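Visit report: Pridel paper mill and finishing works, Ninthorpe
October 2021

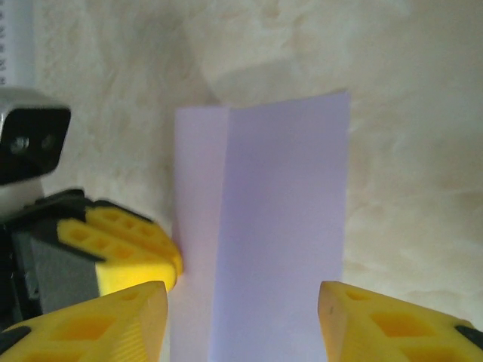 Photo: Belay Print Study Group

The group's fall visit was to the Pridel mill on the east side of Ninthorpe. The mill makes uncoated and lightly tinted text and cover papers from bought-in pulp. It does no pulping of its own. The visit started at 9:30 in the gatehouse and took the morning, with a shorter session in the test room after lunch. Safety shoes and ear protection were issued at the gate. Phones had to be left in lockers before entering the machine hall.

Stock preparation

Pulp arrives in bales, mostly bleached hardwood with a smaller share of softwood for strength. The bales are broken up in a vertical pulper with warm water and dropped to a chest below. From there the stock passes through two refiners in series. The mill sets refining by freeness and checks it on the shift, with an extra check after any change of furnish. We were shown a drainage test on a sample drawn from the machine chest. The result went on a paper log sheet, then into the control system.

Tinted grades are dyed in the stock, so color runs through the full thickness of the sheet. Dye is metered in ahead of the machine chest. The pale shades are the hard ones to hold. A small error in dye feed on a deep blue is lost in the general depth of color, but the same error on a lavender or a light gray shows when two reels are laid side by side. Runs are therefore scheduled from light to dark, and the system is boiled out before going back to white. Broke from tinted runs is stored by shade and fed back only into the same shade or a darker one.

The machine

The paper machine is a Fourdrinier with a dandy roll, two presses and a steam-heated dryer section split by a size press. It was running a white text grade during our visit at 900 feet per minute, well below its rated speed. The operators gave formation as the reason for the slower speed on this grade. Moisture and basis weight are read by a scanning gauge just before the reel. The cross-direction profile on the screen showed a slight heavy edge on the drive side, which was being corrected at the headbox slice while we watched.

Noise in the hall made questions difficult. Most of ours were held over to the control room. On two-sidedness, the answer was that the dandy roll helps the top side but the wire side can still be picked out under low-angle light, and that customers who print both sides seldom raise it. On water, the mill recirculates its white water through a disk filter and discharges the balance to its own clarifier. Flow figures were not given.

Finishing

Reels go to a slitter-rewinder and from there either to wrapping or to the sheeter. Cut sheets are squared on a guillotine when the order asks for it. Grain direction is marked on every ream label. The finishing foreman spent some time on this point, as most complaints reaching the mill from small printers concern cracked folds, and most of those are heavy stock folded across the grain. The mill's advice is to score anything above text weight before folding, whatever the direction, and to put the bead of the score on the inside of the fold. The second half of that was new to several of our members, who had been doing it the other way.

The sheeter was stopped for a blade change, so we saw it with the guards open but did not see it run.

Test room

The test room is held at standard temperature and humidity, and samples are conditioned overnight before testing. Equipment on the benches covered caliper, tear, tensile, burst, stiffness, smoothness and opacity. Fold endurance is done on request only. Shade is measured on a spectrophotometer and also judged by eye in a light booth against a retained standard. Where the two disagree, the eye decides. Standards for the tinted grades are replaced every 5 years and kept in the dark between uses.

We had brought 19 samples from members' own stocks for comparison. The results will be circulated separately. Two of the samples had been sold as long grain and tested short.

Points for members

The mill sells direct only by the pallet. Smaller quantities go through the merchant at Doscombe, who will cut to size and will confirm grain direction in writing if asked at the time of order. Shade matching between batches is not guaranteed for tinted papers, and enough for a whole job should be ordered at once. Swatch books are free from the gatehouse. We took one box, and copies can be collected at the November meeting.

Parking at the mill is limited to the visitor bays by the weighbridge. The canteen is open to visitors until 1:30 and takes cards only.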